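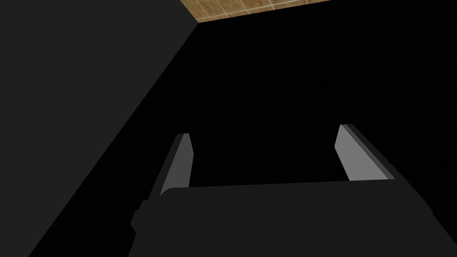

Computer render. Dark gray gripper, two fingers leaning apart.

Juvton Print Room — Frequently Asked Questions

Updated Tuesday, November 21, 2023. Old version had the wrong price for the big roll, ignore it if you saved it.

Quick stuff first, long stuff further down. If you only read one answer read the one about dark pictures.

What do you print?

Photos, drawings, scans, computer renders, posters, maps, record sleeves. On paper. No fabric, no mugs, no vinyl for vans. People keep asking about vans.

Where are you?

Thaler building, ground floor, door on the yard side. The street door is the dentist.

Do I need an appointment?

Not for dropping off files or picking up. For sitting with someone and looking at test strips, yes please. Write first and say what it is and how big.

How do I send files?

Upload form on the orders page. Biggest file it takes is 500 MB. Bigger than that, bring a stick. Please no links that expire overnight, we open things in the morning.

What file type?

TIFF or a PDF if it has text in it. PNG is fine. JPEG is fine too if it's the best quality one you have and you haven't saved it over and over. No screenshots of your picture. No photos of your screen. No Word files with a picture pasted in, Word shrinks it and what we get out is tiny.

Layers?

Flatten. We don't want your layers. Hidden ones have come back on before and then there's an argument.

Color profile?

Embed one. sRGB if you don't know what this means. Adobe RGB if you do know and want it. If there's nothing embedded we treat it as sRGB. Don't convert to CMYK yourself for the photo papers, the colors get duller and we can't bring them back.

How big can I go?

As wide as the roll. Length is up to you within reason. Long panoramas fine, but they come rolled and you need somebody to help you unroll it. A dining table is usually not long enough.

Is my picture big enough?

Depends how close people will stand. For something held in the hand you want plenty of pixels. For a poster across a room, far fewer than the internet tells you. We'll write if we think it'll look soft. If you say go ahead anyway, we go ahead, and soft is then what you ordered.

Can you enlarge a small file?

We can. It gets smoother, not sharper. Faces go waxy. Ask for a test strip before commiting to a big one.

My picture is very dark. Will it print?

The big one. Most complaints we get are "it came out too dark" and nearly all of those files were made on a screen turned all the way up in a room with the blinds down.

Paper doesn't glow. A screen does. Near-black next to slightly-less-near-black can look fine on your monitor and turn into one flat patch on paper, specially matte paper. Night photos, stage photos, renders with dark objects on dark backgrounds, all the same trouble.

What to do:

Turn your screen down. Way down, until a white page on it looks like a sheet of paper held next to it.

Look at the darkest part you care about. Can you still see the edge? If you have to lean in, the printer will lose it.

Lift the shadows a little. Leave the true black alone, just open up the tones right above it.

Pick the paper with that in mind, see next one.

Order the test strip. It's cheaper than being sad about a poster.

Which paper for dark pictures?

Gloss or satin holds the deepest blacks and keeps more steps between them. Matte is lovely for drawings and for anything pale, but its black is more of a charcoal. The cotton paper is somewhere between and costs more. If the picture will hang opposite a window, gloss turns into a mirror, so satin.

Does it need glass?

Matte and cotton scuff if you look at them wrong, so yes glass. Satin can go without for a while. Dark areas show fingerprints on every paper we have. Hold by the edges, or wear the gloves at the counter, they're free to borrow.

My gray looks green / pink. Why?

Three usual reasons. Your lamp at home. Your screen. Or the gray in the file wasn't neutral to begin with, which happens a lot with renders lit by a colored light and with scans of old prints. Take it to a window in daytime and look again. Still green? Bring it back, we'll check the file with you.

I see bands in my smooth background

Banding. Soft gradients saved with too few tones. Export in 16 bit if your program lets you. If it doesn't, add a tiny bit of noise over the gradient — sounds wrong, works well. You won't see the noise at print size.

And little speckles in my render?

That's in the file. Zoom in all the way and you'll find them. More samples or a denoise pass at your end. We don't clean these up, it takes forever and we'd be guessing at what you meant.

Do you fix files?

Small things, free: rotate, crop to the ratio you asked for, add a white border. Anything else is retouching and goes to Beatriz, who quotes per job. She'll want to know what bothers you about the picture. "Make it pop" is not enough to quote on.

What's a test strip?

A slice of your picture at the real final size, on the real paper. You tell us which slice. For dark pictures pick the bit with the most going on in the shadows, not the nice bright bit. $8, taken off the price if you then order the full print.

What does everything cost?

The price list is on the orders page, this is just the ones people ask about by e-mail.
Test strip — $8
Big roll, satin, poster set — $199
Same set on cotton, mounted — $562
Shipping not included. Tax is.

Why is mounting so much?

Board, glue film, and the time. Also if it goes wrong we print the whole thing again and eat it. It can't be peeled off.

Can I mount it myself?

Sure. Let the print sit flat overnight first. Don't use spray glue on cotton paper. We sell the board offcuts, there's a box under the counter, pay what's written in pencil on the back.

How long does it take?

Normal prints, within the week. Mounted takes longer. October was bad, we were waiting on ink and some of you waited a lot longer than we'd said. Sorry again. Ink is here now, plenty of it.

Rush?

Ask. Sometimes. Not for mounting.

How do you ship?

Tube for anything big, flat box for small. Mounted ones we'd much rather you picked up. We ship them if you insist, but corners are corners.

It arrived damaged

Take photos of the outside of the package before you throw it out. The carrier wants those, not the ones of the print. Send us both and we reprint.

I don't like it

If it's our fault (streaks, wrong paper, wrong size, a hair under the ink), we redo it, no charge. If the file was like that, we can't. Which is why I keep going on about test strips.

Will it fade?

Everything fades. The pigment inks on cotton go slowest. Keep it out of direct sun, and not over a radiator, and not in the bathroom.

Do you keep my files?

Until the order's picked up plus a bit, in case you want another. Then they're deleted. We're not a backup. Please keep your own copy, and not just on the stick you left here. There is a drawer of sticks.

Can I reorder the same print later?

Yes, give us the order number off the sticker on the back. Paper batches vary a little, so a print made next year might not match the first one exactly. If you need a matching set order it as a set.

Editions, signing, numbering?

We print the edition, you sign. Pencil on cotton, pigment pen on satin, and let the pen dry. Ball pen dents the paper and shows from the side. If it's a numbered edition we delete the file once you've approved the last one, if you ask us in writing.

Whose picture is it?

You have to have the right to print it. Yours, or you've got permission. We don't print things pulled off a search page, mostly they're too small anyway.

Student discount?

On test strips and paper, not on mounting. Bring the card. The Ernen school has its own account, ask your teacher for the code and don't ask us, we're not allowed to give it out.

Do you teach this?

Evening session on getting files ready, run by Gertraud Tanner. Screens, profiles, shadows, borders. Bring a laptop and one picture that's been giving you trouble. Dates on the door and on the orders page. Fills up.

What printer do you use?

Two of them, one for gloss and satin, one kept on matte black ink so we aren't swapping all day. Swapping wastes ink. That's why matte jobs sometimes go through faster than the satin ones, shorter queue.

Can I watch?

You can. It's slow. Chair by the door. No coffee near the table please.

Do you sell frames?

No. Dudavov across the yard does. Take the finished print along so they can measure it, don't tell them the size from the file. If you've asked for a white border say so, they'll want to know whether it shows or goes under the mat.

Gift cards?

Paper ones, at the counter. Any amount. They don't run out.

Didn't find your question?

Orders e-mail, put the order number in the subject line if you've got one. Phone gets picked up if neither of us has gloves on — so e-mail is better. Retouching questions, mark them for Beatriz Aguiar.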